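fameo-bimanual

Planning + replay tooling for the two-arm table setup. README is a stub, sorry, will fill in when there's time.

What's in here
- planner/ joint-space planner, both arms in one tree
- replay/ plays logged episodes back at half speed
- percep/ head cam segmentation, gripper masks

Data: 524 episodes, 69 held out for eval. Split is by object, dont reshuffle it.

Known problem: percep merges flat items when one is under another. In the view below the gray-and-white grid piece and the reddish-brown thing beneath it should be two masks. 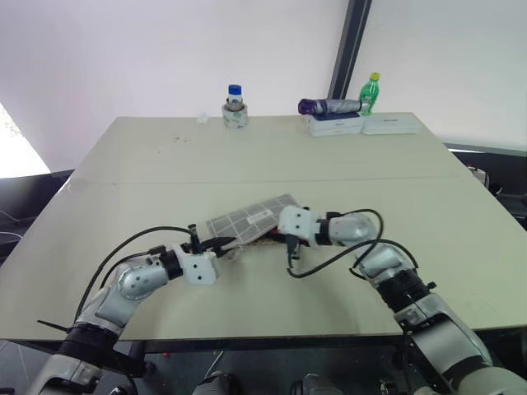 Running it

1. Start the arm drivers, left first.
2. python run_plan.py --cfg table.yaml
3. If the planner times out raise max_nodes (default 1267).

Clear bottles get bad depth. Use --ignore-transparent untill the fix is merged. Cables are not in the collision model, keep wrist roll under 133 deg.

Bugs to Gangadharan Gounder.

Related
- fameo-drivers
- prandurent-calib
- nuvance-logview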